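3.2 How people lay out a small kitchen table

I should say up front that I came to this part of the study expecting to write about cupboards. We had 345 households from Patbridge and Hitholm in the survey, and I was sure the interesting stuff would be behind the doors. But people kept wanting to tell us about the table! Where the bowls go, whether the toaster gets to stay out, what happens to the pot once there's a plate to find room for. So the table got its own section, and the cupboards moved to 3.4.

We sorted layouts into "spread" and "gathered" (the labels are ours, and I'm still not in love with them). In a spread layout the bowls sit well apart with bare surface between them, and cups and containers end up wherever there's a gap. Figure 2 is what I'd call spread, with the pink bowl and the blue one keeping their distance and a cup lying on its side.
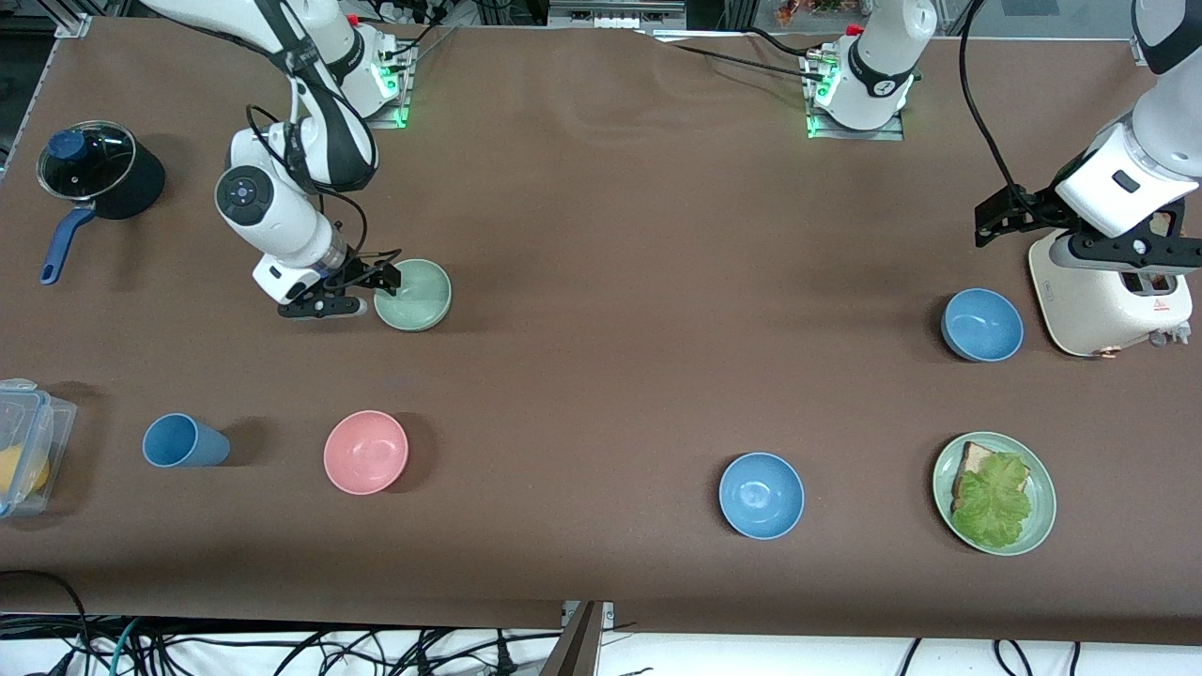 Figure 2. A spread layout: bowls, a lidded pot, a cup and a food container on brown paper.

McIver objected to the label at the draft stage, writing that spread is only what gathered looks like before lunch, and that plenty of homes go through both in a single morning. Fair point, and it's why we now code the moment and leave the household out of it. Of the 500 diary entries we could use, 301 were coded spread, and I had to redo the Hitholm ones from scratch after the change.

Gathered layouts form near whatever is being made. Sandwiches are my favorite case, as the plate becomes the middle of things and the rest gets judged by how far you'd have to reach for it. In Figure 3 there's bread and lettuce on the green plate, with a blue bowl between it and the toaster.

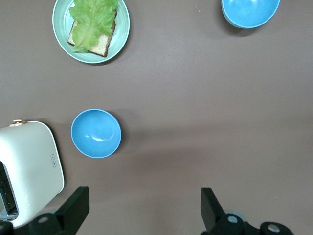 Figure 3. Plate, bowls and toaster during sandwich making.

Section last revised: November

I'd be careful about reading too much into bowls, though. Zundov's coding sheet, which we borrowed and trimmed down, treats an empty bowl as "waiting," and I've gone back and forth on that one (an empty bowl might just be an empty bowl). We kept the code but left it out of the totals in Table 4.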